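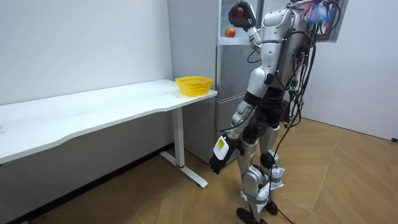
Ticket 944: right hand drops the object during the lift out of fridge
Project: Katene (humanoid build, shared workshop)
Status: Open, workaround in place
Opened: Oct 25, 2019
Component: hand controller, wrist cable, grip settings

Summary

The robot must take an apple from the open upper compartment of the fridge, turn to the table and put it into the yellow basket. The reach is good and the fingers close well. After the arm begins to lift, the fingers sometimes relax for a short moment and the apple falls back on the shelf or on the floor. I have not seen this fault with the other hand.

Setup

Hand controller is the Inon board, second revision. Motion script is run from the bench computer through the Fonent bridge. Robot is supported from above the shoulders for all tests. Balance is off, the legs only stand. Grip limit is 2000 in the controller units, the maximum permitted is 4000. Logging rate is 96 samples per second.

How to reproduce

1. Put one apple near the front edge of the shelf and start the script "fridge_pick".
2. Let the hand close and wait until the controller reports "hold".
3. Lift with the elbow bent more than in the home pose.
4. Watch the grip value in the log. When the fault comes, the value goes to zero for a few samples and then returns, but the apple is already gone.

If the elbow stays low, I cannot reproduce it.

What I tried

Grip limit. I raised it from 2000 to 3000 and then to 4000. No improvement, the drop to zero is the same. At 4000 the fingers left marks in the skin of the apple, so I went back to 2000. Please do not leave it at the maximum, the finger motors become hot after a short time.

Other object. I tried a tennis ball and a small plastic jar. Same fault with both, so I do not believe the shape or the colour of the object has any meaning.

Script. I removed the turn to the table and left only pick and lift. The fault is still there. I also made the lift slower by half. It comes less often but it comes.

Firmware. I loaded the version from April again. Same behaviour. I returned to the current version.

Cable. With the power on and the hand closed on the ball, I moved the cable loop under the forearm gently by finger. The grip value went to zero two times. When I held the loop close to the forearm it was stable. I think this is the cause, or at least a part of it.

Comment from Fraser Swanson

Good find with the cable. I had the same trouble on the Tendale arm last winter. On that one the crimp was fine, but the plug was being pulled sideways whenever the elbow came up. Have a look at the strain relief at the wrist before you make a new cable. Also check whether the controller resets or only loses communication, they look the same on the graph. The uptime counter will tell you.

Reply

Thank you Fraser. I checked the counter and it does not go back to zero, so the board keeps its power and only the communication is lost. After this the controller goes to its safe state, and the safe state is "fingers relaxed". For a hand which holds something this is maybe not the best choice, but I did not want to change it without asking the others.

I opened the wrist cover. The plug has a small play to the side. The tie which should hold the cable is fastened too far from the plug, so all the pull goes to the contacts.

Workaround

New tie placed closer to the plug, and the loop is fixed to the forearm with soft tape. Enough slack must be left for the wrist to rotate fully in both directions, please check this by hand with the motors off before you run any script.

With the tape I made one evening of picks and did not get the fault. I do not close the ticket yet, the tape will become loose with time.

Still to do

- Order a locking plug of the same size for the wrist. Fraser has the catalogue.
- Measure the cable length again with the elbow fully bent.
- Decide about the safe state: relax, or keep the last position for a short time and then relax. I would prefer the second one.
- Inspect the other wrist, it was assembled in the same way.
- Add a warning in the log when communication is lost. At the moment it is written only as a zero value and is easy to miss.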